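When a robot drops the shopping

Robots are supposed to be good at boring jobs. They don't sigh, they don't ask for crisps and they never need the toilet just as the car is starting. So you might think that putting fruit into a basket would be easy for one.

You would be wrong, and so were quite a lot of grown-ups at Waketti.

Waketti is a workshop where robot arms practise ordinary kitchen jobs. One June morning an arm called Hedlund was given a list that you could have finished before breakfast: pick up the fruit and peppers, put them in the basket, stop. Hedlund managed the first two. Then it caught the rim of the basket with its gripper, which is the robot word for a hand, and carried on as if nothing had happened. Over went the basket. Hedlund reached for the next piece of fruit anyway and tried to place it in an opening that had moved.

Why didn't it notice? You would have. You'd have seen the basket tip, heard the thump and probably said a word you aren't allowed to say. Hedlund had looked at the basket once, at the start, and remembered where the opening was. After that it trusted its memory. Engineers call this "working from an old picture". Your family might call it "not looking where you're going".
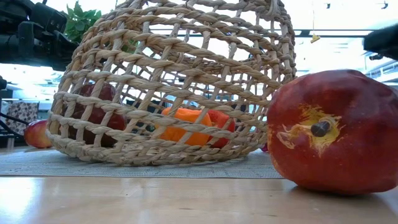 A tipped basket with peppers inside it. Try spotting them through the gaps!

A basket on its side is a real puzzle for a robot. Look through the weave and your brain joins up the little patches of orange and says "pepper". A robot's camera gets the same patches, with bits of basket in between, and it may decide there are several tiny orange things, or none. It also has to work out that the way in is now at the side. Coming down from the top, as it was taught, only gets it a gripper full of wicker.

Shape matters too. An apple is round and likes to roll. A pepper is lumpy and slippery, and squashes if you are rude to it. Squeeze too hard and you have soup. Squeeze too softly and you have a pepper on the floor.

What did the grown-ups do about it?

First, somebody pressed the stop button. Every robot arm at Waketti has one. It is big and easy to thump, and it cuts the power to the motors. Nobody is allowed to put a hand near the arm until it has been pressed, even to rescue an apple. An arm that doesn't know where a basket is won't know where your fingers are either.

Next, they changed the program, called Govlow, so that Hedlund takes a fresh look before every single move. This makes it slower. Clearing the table can now take up to 30 minutes, and you could do it in 2 if somebody promised you pudding.

They also taught it to feel for bumps. If the gripper pushes against something it wasn't expecting, the arm stops and waits for a person to come over.

Hedlund still knocks the basket now and then. It just stops afterwards, and somebody has to put down their tea and go and pick everything up.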